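Progress report no. 2 to the Shezi Small Workshop Fund
Project: Bench helper arm for a shared workshop
Prepared by Raghavendra Pisharody, with contributions from Keerthana Marar and Nhung Lại
Jan 24, 2021

Dear Valentin Millet,

Please find below our second report. It covers the work since the first report, which we sent you at the start of December. You asked us last time to write less about the plans and more about what is done and what is not done. I have tried to follow this advice. The expenses are near the end, and there is one decision which we need from you, so I ask you to read that part even if you have no time for the rest.

Where we are now

The aim has not changed. We want to build an arm with a hand, fixed above the long bench of our workshop, which can pick up a small hand tool from the bench and pass it to the person working there. The members who asked for it first are those who repair small electronics and who have both hands occupied most of the time. One of them has limited movement in the left shoulder, and for her the helper would be a real change in how long she can work.

At the time of the first report we had the drawings, the ceiling bracket and one finger which moved. Today we have the full control software running in simulation, all the fingers printed, and half of the hand assembled. The arm itself is on loan terms from Rodard, as written in the grant agreement, and it is still in its crate because the ceiling work is not approved yet. I explain this under "Delays."

Work in simulation

Most of the progress of this period is in the simulation, and most of it was done by Keerthana. As the workshop was closed to groups for a large part of the winter, we decided to move the grasping work to the computer and to do it from our homes. She took a ready kitchen interior and used it for our bench, with a long wooden counter in the place of the workbench. The height and the reach are set to our own measurements. The colors and the furniture are not ours, and we did not spend time to change them.

We put the arm hanging from above, with the hand pointing down. This is the same position as in our ceiling plan. Then we placed small objects on the counter and let the controller try to close the fingers on them. The screwdriver is our main test object, because it is the tool which members ask for most and also because it is difficult. It is thin, it lies flat, and it is small compared with the hand.

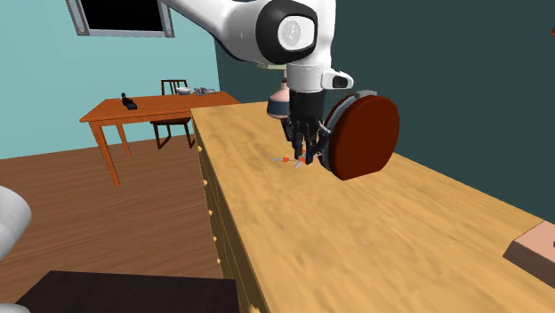
The first controller brought the fingers down too fast and stopped too high. It then closed on air, or it pushed the tool away along the counter. Keerthana divided the movement into two stages. In the first stage the hand comes down quickly to a safe height. In the second stage it goes slowly until the fingertips are near the surface, and only after this the fingers begin to close. This is simple, and I am a little ashamed that we did not begin with it. I had insisted on one smooth movement because it looked better.

We ran 300 grasp attempts with the new controller, with the screwdriver in different positions and directions. Keerthana recorded each attempt and sorted the failures by type. The most common failure is that the tool turns between the fingers when it is lifted, so that it hangs down by the shaft. The second is that the fingers close on the handle only with the side and not with the pads. We have the recordings of all attempts and can share them with the fund if you wish.

There is another matter which I want to mention openly. In simulation the contact between the finger and the counter is too kind to us. The finger can touch the wood and nothing bad happens. On the real bench the same contact will load the small motors, and they can overheat or lose their position. For this reason I do not want to promise anything from the simulated results. We use them to choose between controllers, and we will measure again on the real hand.

The hand

Nhung has printed and cleaned all the finger links. The first set was printed in a material that became soft near the motors, and we had to throw away 6 links. The second set is in a stronger material and has been good until now. She also changed the shape of the fingertip. It was round before, and now it has a flatter pad with a thin rubber layer. She cut the rubber from a sheet sold by Ernico for sealing doors, which is cheap and easy to replace.

The tendons were the part that took the most time. The cord which we ordered in the beginning stretched after some days, and the fingers did not return to the same place. We tried a second cord, then a thin steel cable. The steel cable does not stretch but it cuts into the printed guides. The present solution is the second cord together with small brass tubes inside the guides. It was Nhung's idea and it was done on her kitchen table — she would like me to note that she bought the tubes herself and did not ask for the money back. I have added them to the expenses anyway.

Two of the motors came with the wrong gear. The supplier exchanged them without discussion, but we lost time with the post.

Safety

Gopinath Kurian joined us in December to look after the safety part. He worked for many years with packing machines and he has a strict eye. He asked for the following changes, and we have accepted all of them.

The emergency stop is moved from the wall to the front of the bench, where a seated person can reach it. There will be a second stop with a pedal.

The arm will not move when a hand is inside the handover area, until the person presses the button to allow it. Our first idea was that the arm would come to the hand by itself. Gopinath did not like this at all, and after some discussion I agree with him.

The speed limit is written in the motor controllers and not only in our program. If the computer freezes, the limit remains.

Sharp tools are excluded for the whole period of the grant. The helper will pass screwdrivers, tweezers with blunt ends, brushes and small boxes. It will not pass knives or a soldering iron, even a cold one.

He also wrote a one-page instruction for members. It is in everyday language and it will hang beside the bench when the arm is installed.

Delays

The ceiling bracket is ready but it is not mounted. The owner of the building wants a signed paper from an engineer that the beam can carry the arm in motion, and this is a fair request. The engineer visited once and asked for a drawing of the beam which the owner does not have. We now have an appointment to open a small part of the ceiling so that she can measure it directly. Until this is finished we can't take the arm out of the crate, and the real grasp tests must wait.

To lose less time, we will mount the hand alone on a simple wooden stand on the bench. It will only move up and down by a hand crank, but it is enough to test the fingers, the pads and the tendons on real tools. Nhung has started to build the stand.

Expenses

The spending is inside the budget in all lines except printing material, where we are above the plan because of the links that were thrown away. We have covered it from the line for travel, which was not used. All receipts are scanned and are in the shared folder. The cost of the engineer is not yet known.

The decision we need from you

In the application we promised a public demonstration at the end of the second stage. With the ceiling not approved, we can't do this with the full arm. We see two possibilities. The first is to move the demonstration to the third stage and show everything together. The second is to show the hand on its stand, with the simulation on a screen next to it, to a small group of not more than 10 people. I prefer the first, Keerthana prefers the second — she thinks that the members should see something soon, and that their comments will come while we can still use them. Please tell us which one is acceptable under the terms of the fund.

Plan for the next period

Finish the assembly of the hand and run it on the stand with the same screwdriver positions as in simulation.

Correct the turning of the tool during lifting. Keerthana wants to try a grasp nearer to the middle of the tool, and a slower lift.

Complete the engineer's measurement and receive the signed paper.

Mount the bracket and, if the paper arrives in time, the arm without the hand.

Collect comments from members about the button and the pedal, using a model made of cardboard.

One small administrative point. The invoice for the motors was addressed to Plenudent, which is the old name of our workshop association and is still printed on the door. The supplier has promised a corrected one. If your accounting needs it before we receive it, please write to me and I will send the old invoice with a note.

With respectful greetings,

Raghavendra Pisharody
for the bench helper team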